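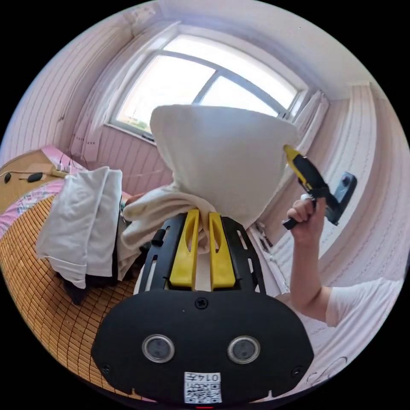 *Whites, by the window. Striped walls either side, curtains open, plenty of daylight.*

# Linen day at Woswood

Quick page this, will tidy it up when I get a minute. Several of you asked how the linen sorting went and whether the back bedroom is usable yet. Short answer - went fine, and yes, nearly.

For anyone new: Woswood is the guest house, Levurura is the cottage behind it, and the two have shared one linen cupboard since before I took over. Bad idea. Nothing matched, nothing was ever where you left it, and last November we put a family of five to bed with single sheets on doubles. So the job was to get every towel, sheet and cover out, folded properly, and split between the two houses.

Only one picture on here so far, the rest of the gallery goes up as I get round to it. Notes for each bit underneath so you can at least follow along.

## The room

Window in the photo is the good one. White frame, divided into panes, sheer curtain on the left. Best light in the house until mid afternoon and you can see every mark on a white sheet, so all the whites get checked there and nowhere else.

The pinkish stripes on the walls are staying. I know. Opinions were sought and they were mixed. Sieglinde Pfeiffer wanted it all painted cream but she has been outvoted, and the stripes look a lot better with the daylight on them than they do under the lamp.

Curtains need taking down and washing before the autumn guests. Not done. On the list.

## Towels

The cream ones are bath towels, the old Palaniappan order. Still the nicest we've got. Thick, take an age on the line, but they last.

How we fold them, so everybody does it the same:

- long side to long side first
- then in thirds, not quarters (quarters won't fit the shelf)
- folded edge facing out
- labels tucked in

Twelve to Levurura, the rest stay at Woswood. Anything frayed goes in the rag bag by the back door. Please don't put them back in the cupboard "for emergencies", that is how we got here.

Hand towels are a seperate pile. Blue ones are for the kitchen only.

## Big whites

Sheets and covers. The awkward ones. They fill with air the second you lift them and then you can't see what you're doing or where the corner went.

What works for us - get hold of two corners on the same short side, shake once, let it drop, then fold. If it's a double, find a second person. If it's a fitted sheet, good luck. Sieglinde has a method with the corners tucked inside each other and I have watched her do it loads of times and mine still comes out as a lump. A flat-ish lump, fine, goes on the shelf like everyone elses.

Sizes are going on in laundry pen, bottom corner, left side:

- S for single
- D for double
- K for the king in the front room, there are only 2 of these so don't lose them

27 pieces marked up to now. Pen ran out. New one ordered.

## Pillowcases

Boring but quick. Pairs together, one inside the other, so nobody has to hunt for the match. Odd ones in the basket on the landing. If you find the partner, pair it up there and then, don't leave it on top.

The embroidered set from Nellari is NOT for guests. Top shelf, in the paper. It was a present and it has survived this long.

## Blankets

Haven't started. Grey ones need airing on a dry day. The tartan one had moth and has gone, sorry to whoever liked it.

## The cupboard itself

Bottom shelf - blankets, when they come back.
Second - sheets, doubles left, singles right.
Third - towels.
Top - Nellari set, spare pillows, tablecloths for Christmas.

Door still sticks. Lift and pull. Shelf paper is in, smells faintly of lavender, which is nice or not depending who you ask.

## Still to do

- wash the curtains
- blankets, all of them
- carry the Levurura pile across, the blue crate is easiest, two trips
- labels on shelf edges
- replace the 20 pegs that vanished over summer, wooden ones this time please, the plastic snap in the cold
- descale the iron, it spat brown on a clean cover and I had to do it all over again

## If you're coming to help

Side door, it'll be open from ten. Clean hands, no hand cream before the whites. Tea in the kitchen, biscuits if there are any left. Park on the lane and not on the verge, the neighbour has only just started speaking to us again after the skip.

If you took photos on the day send them over, full size if you can, and say which house the stuff was for. I can't tell one white sheet from another either. Will add them under the right headings with a line each.

Next lot of folding is Fri 24 September, whites first while the light's good, then blankets if it stays dry.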